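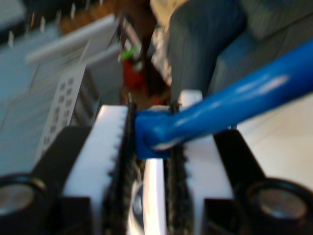

Gripper Trials: Questions We Keep Getting

Last updated 13 May 2023

These pages cover our side-by-side trial of grippers for small handling jobs, cables above all. We paid for everything on the list. If you sell one of these products and think we got it wrong, the address is at the bottom.

What did you compare?

Three parallel grippers: the Savard two-finger, the Amameo Light and the Brakico with the swappable pads. All three went on the same arm, with the same controller and the same person setting up the jobs. We left out suction because a suction cup and a patch cable have very little to say to each other.

Why cables?

Because every vendor demo we sat through used a foam cube. A foam cube forgives you for nearly everything. A cable bends, it springs back, it's slick, and it's usually attached to something at the other end that you'd like to keep. If a gripper can hold a cable near the tip without letting it roll, it has earned a second look. If it can't, I don't much care how it does with the cube.

Do toothed rubber pads hold better than smooth ones?

On cable jackets, yes, most of the time. The teeth give the jacket something to settle against, and we had fewer slow slips under a sideways pull. We also saw the limits. Pull along the length of the cable and the difference shrinks, and on thin, flat cables we couldn't separate the two at all. Amameo sells its toothed pads as an upgrade. I'd buy one pair and test it before paying for a full set.

How many grasps did each gripper do?

2,000 each, split evenly over the same set of objects. That's enough to notice a bad gripper. It is not enough to tell you which of two decent ones will still be fine after a year, and we don't claim it is.

What counted as a failure?

A drop, a roll of more than a quarter turn, or a grasp where the part had to be set straight by hand before the next step. Vendors tend to count only drops, so their numbers look better than ours. The Savard had 46 failures under our rules. Savard's sales office asked us to recount using theirs and we said no.

Is squeezing harder the answer to slipping?

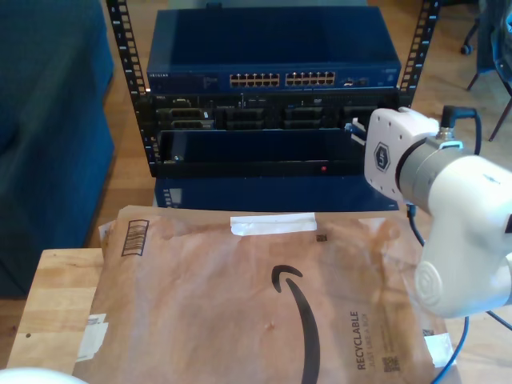 Which matters more, the gripper or the arm it's mounted on?

For light work at a bench, the gripper. Most arms in this class will go where you send them closely enough, and a slightly wobbly arm with good fingers did better for us than the other way around. The exception is anything that has to line up with a hole or a port. Then a small error at the wrist becomes the whole problem, and no pad is going to fix it.

You skipped the squeezing question.

It was still being argued over. The short version: a little more force helps, then it stops helping, and then you start flattening the thing you're holding. Aurel Munteanu, who ran the force settings, wanted a single recommended number in this FAQ. I took it out – it would only be right for our cables.

Do I need a wrist camera?

Maybe. We found it useful for the last bit of the approach, when the fingers themselves block the view from anywhere else. For getting near the object in the first place, a fixed camera did just as well. Be careful with bundles that throw in a wrist camera "free" and then charge for the software that reads it.

What about the Sepúlveda controller?

We tried it in January and went back to the one we had. The force readings were smoother, but smoother can also mean late, and by the time it reported a slip the cable was usually gone. There has been a firmware update. We haven't tested it, so we have no opinion on it.

How long do the pads last?

We changed ours every 200 grasps so that wear wouldn't muddy the comparison. That tells you nothing about how long they'd last in real use, and I'd be wary of any figure that doesn't say what was being gripped.

So which one should I buy?

If your work is mostly cables, start with the Brakico, mainly for the pads. If it's mostly boxes and packets, the cheapest of the three will probably do. Ask for a loaner first and bring your own parts to the demo – a seller who won't allow that has answered your question.

Can I see the raw results?

Yes. Write to the trial desk and ask for the grasp log. It's a plain spreadsheet with one row per attempt, and the notes column is rude in places.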